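Short Lengths: What To Do With the Ends of Wire
Speaker notes, evening talk, 30 minutes with questions

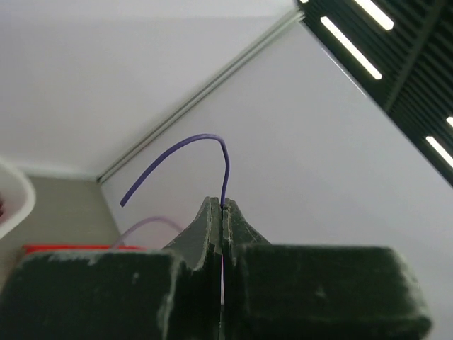 Korkor Eshun
Dankwa Repair Evenings, February

Opening

Leave the purple one up while people find chairs. Ask who has a jar of these at home. Wait for the hands. Ask who has ever used anything from the jar. Wait again, enjoy it.

Say: a cut piece of wire keeps the shape of whatever you last did to it, which is more than I can say for most of my tools. The purple one has settled on a hook. Left to itself it will hook onto its neighbors, and by spring you own a nest.

My own nest

Tell the Protley story, short version. I inherited up to 400 offcuts in a shoebox when the Protley workshop closed. I sorted them by color over one long weekend, felt wonderful, and then needed a piece exactly as long as my hand. Every color had one. They were all at the bottom.

Sort by length first. Color is for people with time.

(If Theophilus Issahaku is in the room he will object. Let him. He sorts by color and can find things, and I have no answer to it.)

Lengths worth keeping

Shorter than a thumb: bin. I know. Bin.
Thumb to hand: jumpers on a breadboard, twist ties, poking dust out of a switch.
Longer than a hand: coil loosely around two fingers and tuck the end under once. Do not knot it. Knots are for people who never want to see that wire again.

Pass around the coil. Get the coil back this time.

Purple and lavender

Point at the screen again. There's a purple wire and a paler one below it, to the left. On a bench under a bad lamp, those are the same wire, and I have a dead doorbell to prove it. If you have two shades this close, put a tab of tape on one of them before you cut. Write on the tape. "Other purple" is acceptable labeling.

Do not trust color to tell you what a wire does. It tells you what was on the shelf. Trace it to where it came from, or test it with the power off.

Straightening

Demo, 2 minutes. Pull the piece between finger and thumb, slowly, toward the cut end. Turn it a little, pull again. It will never be quite straight. Say so before someone in the front row does.

Skip the pliers unless asked. Pliers leave teeth marks in the insulation, and then we have to have the talk about insulation.

Containers

Bullach drawers: handsome, but the little dividers fall over.
Jaltel tubs: ugly, stackable, lids that fit. I own six.
Yogurt pots: free. Rinse them properly.

Questions

Someone will ask about buying a 1000 foot reel because it's cheaper. It is cheaper. Ask where they plan to put it.

Scissors go back in the blue case. Lights off at the far switch, the near one does nothing.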